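Juego de panadería Gratimska, de Gravberg: bonito en la caja, discutible en la mesa
Publicado por Lewis Innes el 5 de enero de 2019
Valoración: 2 de 5

Llevo tiempo desconfiando de los juguetes que se venden con la palabra "experiencia" en la tapa, y el Gratimska la lleva dos veces. Lo compré en Porska por 30 euros, un precio que en la tienda me pareció alto y que en casa me lo sigue pareciendo. Son nueve piezas de bollería, una base lila con las esquinas redondeadas y una bolsa de papel marrón para jugar a despachar.

Empiezo por lo que está bien. Los bollos se reconocen a la primera. El donut tiene forma de anillo, como debe ser, y el croissant no se confunde con otra cosa. El color tira a naranja, demasiado para mi gusto (el pan de verdad no tiene ese tono salvo que alguien se haya olvidado del horno), aunque a los niños les da igual y supongo que el fabricante cuenta con ello.

La base me convence menos. El folleto la llama "bandeja de obrador" en una página y "tabla de corte" en otra, así que ni Gravberg parece tener claro qué nos ha vendido. Para lo primero es pequeña. Si pones las piezas grandes, enseguida hay alguna que asoma por un lado, y con todo el surtido encima hay que andar haciendo equilibrios.

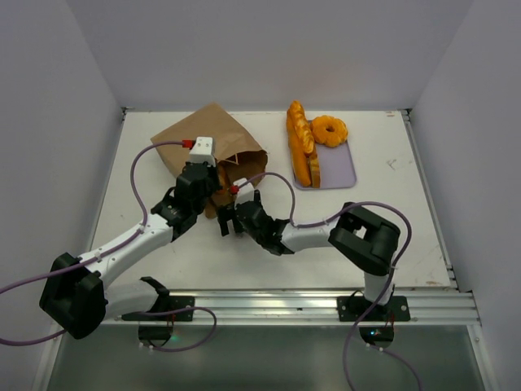
Luego está la bolsa, que es donde tengo más quejas. Es papel corriente, del que se arruga con mirarlo. El primer día tiene gracia: se abre, se mete el croissant, se dobla la parte de arriba y se entrega al cliente. Al segundo ya no se queda de pie, hay que sujetarla con una mano y meter el bollo con la otra, y un niño de cuatro años no siempre tiene paciencia para las dos cosas. La nuestra aguantó nueve días antes de acabar en el cubo del papel. ¿Recambios? Según el folleto, "próximamente". Yo he usado las de la frutería y sirven exactamente igual, con lo que no entiendo qué he pagado.

También hay que decir que meter cosas en una bolsa blanda tiene más miga de lo que parece. Hay que abrirla, mantenerla abierta y acertar con la boca -- para practicar con las dos manos a la vez me parece mejor que muchos rompecabezas. Eso se lo reconozco, aunque es mérito de la bolsa y no del juego. Con el pan de la merienda se practica lo mismo.
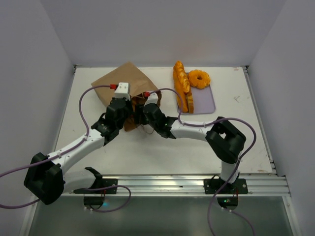
La bolsa de papel, ya bastante arrugada, y tres de las piezas sobre la base lila.

Lo comparé con el surtido de Osman que tienen mis sobrinos. El de Osman es más feo, eso no lo discuto, y su donut podría pasar por una rueda. Pero trae una cesta rígida que sigue entera después de muchas tardes, y al recoger va todo dentro. Con el Gratimska, al quedarte sin bolsa, te quedas también sin sitio donde guardar las piezas, porque la caja de cartón se abre rompiendo la solapa. Otra idea brillante.

De limpieza, poco que contar. Un paño húmedo y ya está. El folleto pide no sumergir las piezas y no lo he hecho.

¿Lo recomendaría? A mitad de precio, puede. Por lo que cuesta ahora esperaba una bolsa de tela y una base donde cupiera todo. Si os lo regalan, dadle las gracias a quien sea y guardad las bolsas de la compra.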